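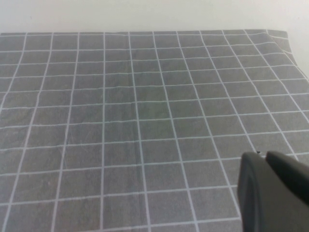
**Figure 4.** Wrist view of the gridded work surface with the gripper empty.

### 4.2 Hanging a deformable, two-part object

The tasks in Section 4.1 use rigid objects, and for them the policy needs only one estimate of the object pose. In this section we study headphones on a wooden stand with arms. The headband can bend, the two cups can turn separately, and the cable is free. A grasp which is good at the start of the motion may be a bad one at the end – the band rotates between the fingers when the weight of the cups shifts.

We call our method Bileo. It takes the wrist view and the view of one fixed camera, and it predicts a short sequence of gripper motions together with a value we name the support score. The score is between zero and one and says how much of the object's weight the stand is expected to carry if the fingers open now. The gripper opens only when the score stays above a threshold for seven control steps in a row. We chose this number on a separate set of trials and did not change it later.

The wrist view has one difficulty that we must mention. When the arm is far from the stand, the view can contain only the table surface and the wall. In this phase the wrist image gives little information on the target, and the policy has to rely on the fixed camera. We therefore train with a gate which weights the two views at every step. We do not supervise the gate. It learned to prefer the fixed view in the approach and the wrist view near the stand, although the change between them is less sharp than we expected.
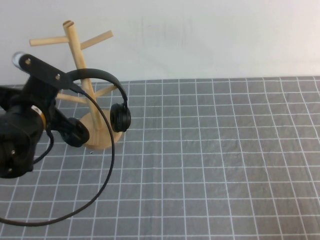

*Ilham Govindasamy and Carmela Sepúlveda*
*Manipulation Group, Lendwood Institute – draft of Tue 28 July*

**Training data.** We collected 800 demonstrations by teleoperation. The stand was moved between demonstrations, and its arms pointed in different directions. Operators were asked to hang the headphones by the band and were free to choose the side from which they approached. We removed demonstrations in which the stand fell, but kept those where the operator needed a second attempt, as these contain the corrections we want the policy to learn. The cable was not fixed or tied in any of them.

**Baselines.** We compare with two methods. Takagi is a policy of the same size which uses both views but has no support score, and it decides to open the gripper from the predicted action only. Domen uses the fixed camera alone and follows a planned path to a hanging point marked by hand. Both were trained or tuned on the same demonstrations. Each method was given 20 trials with the same starting positions of the stand, and a trial was counted as a success when the headphones stayed on the stand after the gripper had moved away.

**Results.** Bileo succeeded in 17 trials. Takagi reached the stand in nearly all of its trials, but often opened the gripper too early, when the band touched the pole and was not yet resting on anything. Domen had the opposite problem. Its path was accurate for the marked point, but it could not react when the band turned in the fingers, and the cups then pushed the stand away.

The three failures of our method are all related to the cable. In two of them the cable caught on a lower arm and pulled the band sideways during the approach. In the third, the support score rose correctly and the gripper opened, but the cable remained between the fingers and the headphones were lifted off again in the retreat. The score has no knowledge of this kind of contact, and we consider it the main limit of the present method.

**Motion of the cups.** After contact with the stand, the cups can swing for a short time, and this movement makes the wrist images blurred. We tested a version with a waiting period before each new prediction. It gave a smoother score but the same number of successes, and the trials became longer. We report only the version without waiting.
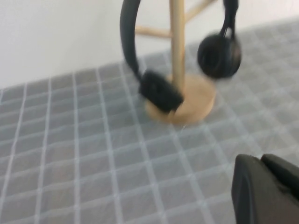

Govindasamy objected to this choice in the internal review, saying that equal success over 20 trials is weak evidence, and that a waiting period might still help with heavier headphones, where the swing would last longer. We agree that the present experiment cannot decide it. A larger comparison with several weights is planned for September, and the threshold on the support score will be varied in the same experiment.

**Effect of the gate.** When the gate is replaced by a fixed, equal weight for the two views, the policy still finds the stand but it becomes hesitant close to it – the gripper moves forward and back before the score passes the threshold. When the wrist view is removed completely, the band is frequently placed in front of the arm and not over it. Removing the fixed view is worse, and in many trials the arm does not approach the stand at all. Section 4.3 repeats these tests with the stand placed near the border of the work surface.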